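Home | Music | Instruments | Vocal Recording | Rentals | Support | Contact

Vokala Jerura Vocal Recording System

Shared 529 times | 80 comments

The Jerura is a complete vocal recording system for singers, songwriters and small production teams. It combines a large-diaphragm condenser microphone, a single-channel preamplifier and a folding acoustic screen in one package. The system is made for lead and backing vocals in rooms that were not built as studios, and it is used by touring pop acts who write and record between concert dates.

Vokala introduced the first Jerura for use in songwriting sessions, where a rough vocal is often recorded within minutes of the melody being settled. Many of those takes are later kept for the finished record. The current version, released in March, was revised with this practice in mind. The microphone has a lower noise level than the previous model, and the preamplifier now stores the gain and filter settings for each singer.

Microphone

The microphone offers three pickup patterns, chosen by a switch on the rear of the body. The cardioid pattern is recommended for a single lead voice. The figure-eight pattern allows two singers to face each other and share one microphone, a common arrangement for close harmony. The omnidirectional pattern is intended for groups gathered in a circle and should be used only in rooms with little echo.

A fixed mesh screen inside the grille reduces breath noise. An outer pop filter is supplied as well, and should be placed about a hand's width from the grille. The shock mount fits standard stand threads, and an adapter for older European stands is included.

Preamplifier

The preamplifier has one input, two outputs and a headphone connection with its own volume control. A singer may listen to the unprocessed voice, the backing track or any mix of the two without delay. The unit holds up to 80 stored profiles. Each profile may be named, locked and copied to another Jerura by cable, so that a vocalist moving between writing rooms can begin work with familiar settings.

A gentle compressor is built into the second output. It can be switched off entirely, and the first output always carries the untreated signal. Producers who prefer to shape the voice later should record from the first output.

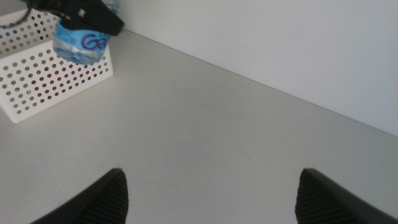
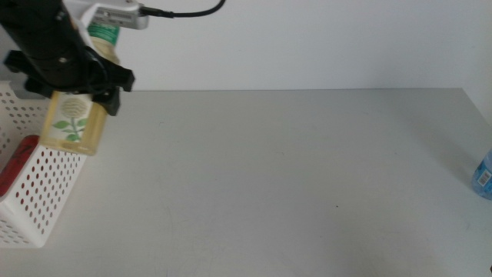
The acoustic screen stands behind the microphone and limits the amount of room sound that reaches it. It is made of five hinged panels and folds flat for travel. The panels are covered in a woven fabric that does not shed fibers, and each cover can be removed and washed by hand at a low temperature. Placement has a clear effect on the result. A large, smooth tabletop like the off-white one in the first photograph will reflect the voice back toward the microphone, and a folded blanket should be laid over such a surface before recording begins. The screen should stand at least an arm's length from any wall. In very small rooms, a second screen may be placed behind the singer.

In Use

The Jerura was tested over one season with working vocal groups and their writers. Inmaculada Quintana, vocal producer at Ortuño, used the system for the backing parts on a five-song release. "We recorded in hotel rooms and in one dressing room, and the parts sat together without much correction," she reports. "The stored profiles saved time at the start of every session."

Songwriter Obed Dogbe used the figure-eight pattern for demo duets. He notes that the two singers should be matched in distance before gain is set – the louder voice should step back, and the setting should then be left alone for the rest of the take.

Package Contents

One Jerura microphone with shock mount
One preamplifier with power supply
One five-panel acoustic screen
One outer pop filter
One stand adapter
One padded carrying case
Printed guide

A microphone stand and headphones are not supplied. Both are available separately from Vokala.

Price and Ordering

The complete system is priced at $1,066. The microphone may be ordered alone, with shock mount and pop filter, for $541. Owners of the earlier Jerura may order the current preamplifier separately and use it with their existing microphone; the stored profile feature will operate as described.

Schools, choirs and community recording programs may apply for institutional pricing. Applications are reviewed by Roxana Pană in the education department, and a written reply is sent in each case.

Service

Each system carries a two-year warranty covering parts and labor. The warranty does not cover damage from liquids, from drops or from use with a power supply other than the one provided. Repairs in North America are handled by Bravik, the authorized service partner. Customers should contact Bravik before shipping any item, and should pack the microphone in its original case with the shock mount removed.

Technical questions may be addressed to Přemysl Tichý, product support, through the contact form. The serial number is printed on the underside of the preamplifier and should be included with every request.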